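Speaker notes – keeping household papers in order
Gorkside library, evening talk, April 10, 2018

Start with the question: who could find their boiler guarantee tonight? Wait for hands. Most people keep far too much and can't find the one sheet they need.

Tell the Salinas Road story. Nest Nicholas cleared her late aunt's house and found 3383 sheets of paper. She kept 261. Pause there.
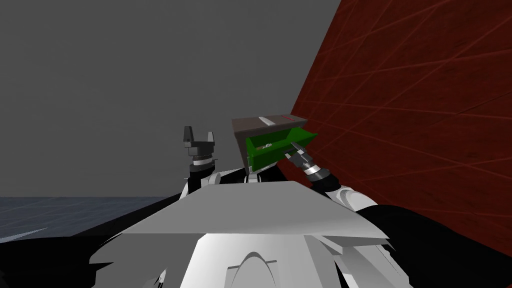

Next, the sorting. One pile for things you must keep for good – birth certificates, deeds, wills. One for things with an end date, such as insurance and tax. The rest goes for shredding. Don't read letters as you sort or you will be there until June.

Handout goes round now. Bent has 86 copies, so couples share. 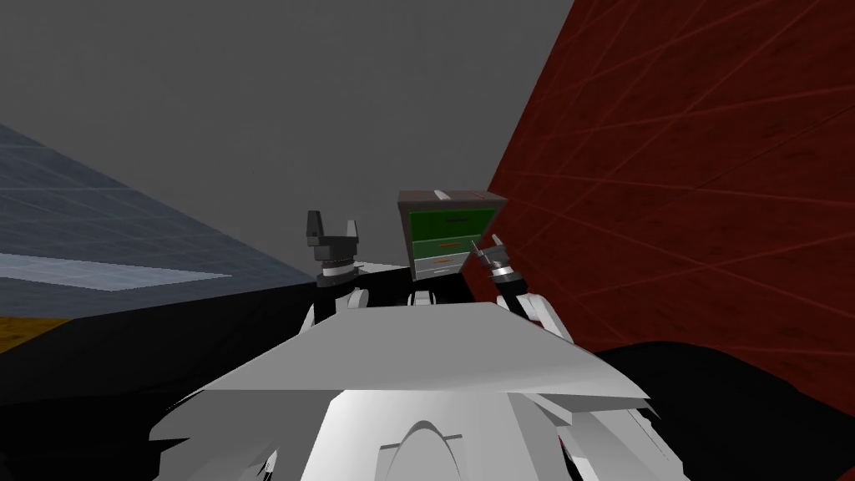
A small cabinet with drawers

Labels. Use plain words: House, Car, Health, Money. Arnar Briem files by year and likes it, but his wife can't find anything. Mention that he said I could say so.

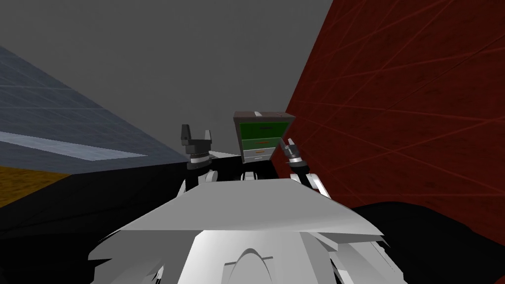 Small filing cabinet, mostly from the front

Where to put it. Near where you open the post, away from damp. Lofts are bad and garages are worse. Originals of wills can stay with the solicitor – keep a note of which one.

Slow down here, last group got lost.

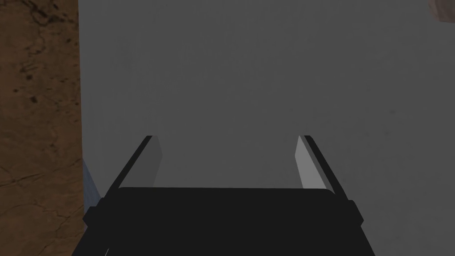 Passwords and online bills. Write down which accounts exist and who they are with. Keep the passwords somewhere else. Thodoris will take questions on this at the end.

Finish by 8.30, chairs to be stacked.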